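Plates for Saturday Lunches

Saturday, October 13, 2018

I have been meaning to write about plates for months now, which probably tells you something about the kind of year it has been around here. 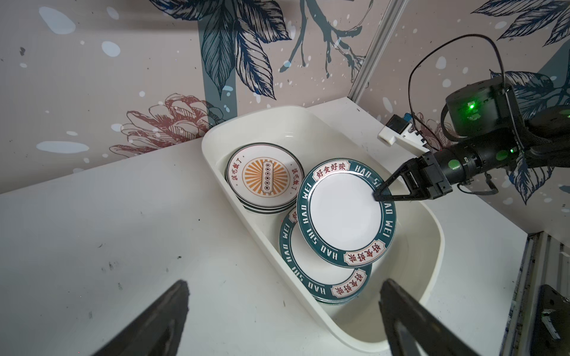

My old everyday set came from a supermarket in Bellik, and it was beige. I don't mean a nice oatmeal sort of beige, I mean the color of an office carpet. It lasted and lasted, the way things you don't love always seem to, and then in February the shelf over the counter let go of one bracket in the night and took most of it down. I swept up for what felt like a week. I was still finding slivers under the stove at Easter (and one in a slipper, which I do not recommend).

So for a while we ate off whatever was left, plus the good platter, plus two pie tins. And I thought, well, if I am starting over, I would like some color this time!

There is a shop in Tistow, down the hill from the bus station, that sells restaurant supplies at the front and everything else at the back. Woks, soup spoons by the bundle, steamers big enough to bathe a baby in. I went in for a ladle. I came out an hour later with a ladle and a very heavy box, and had to stand at the bus stop with it between my feet, feeling pleased and slightly foolish.

I bought two patterns in the end, because I couldn't choose. The first has a wide teal-green rim with HAO SHI HAO WEI going around it in white letters, and little cream labels with the characters 好食好味 in red. The woman at the register told me it means something like "good food, good flavor," and she said it with such conviction that I'd have bought the plates on the strength of that alone. The middle is left plain white, so whatever you put there gets to be the main event. Scrambled eggs look wonderful on it. So do beets.

The second kind is busier. It has an orange sunburst on a creamy white face, with red characters near the rim that say 該吃飯了, and that one she translated as "time to eat." I love this. I have spent half my life shouting that up the stairs and now the crockery can do it for me. They go to the people who are slowest to the table.

The shop wanted 95 for the lot, and I stood there doing sums in my head for a good while before I handed it over. I don't usually spend that on something to put toast on. But I have used them every single day, and I'm not sorry.

What I hadn't thought through was where they'd live. After the business with the shelf I had gone off shelves. I tried the low cupboard, but it meant kneeling, and my knees had opinions. I tried leaving them in the drying rack, and then there was no room to dry anything. For now they stay in a white plastic basin with rounded corners, stacked by pattern, and the whole basin gets carried to the table when there's a crowd. It's a lovely arrangement when people are helping themselves. You just set it down and everyone takes the plate they like best, and you learn a surprising amount about your relatives that way.

A few things I've learned about keeping plates in a basin, in case you are tempted. Don't fill it as high as it will go, or you won't be able to lift it. Fold a dish towel under the stacks if you're moving it any distance. Keep the same sizes together, and put bowls somewhere else entirely, they only wobble.

Last weekend we were 8 for lunch and I made the noodle soup from the Lei cookbook, the one with all the ginger, and then a big tray of greens and some cold chicken. The recipe calls for 600 grams of noodles and I would go up a little if your crowd is hungry. Ours scraped the pot. My sister-in-law has already asked me to look for a set for her when I'm next in Tistow, in the teal, please, and would I mind carrying it.

I'm going back in two weeks, on the early bus. I still need a lid for the big pan, and I have my eye on some soup bowls.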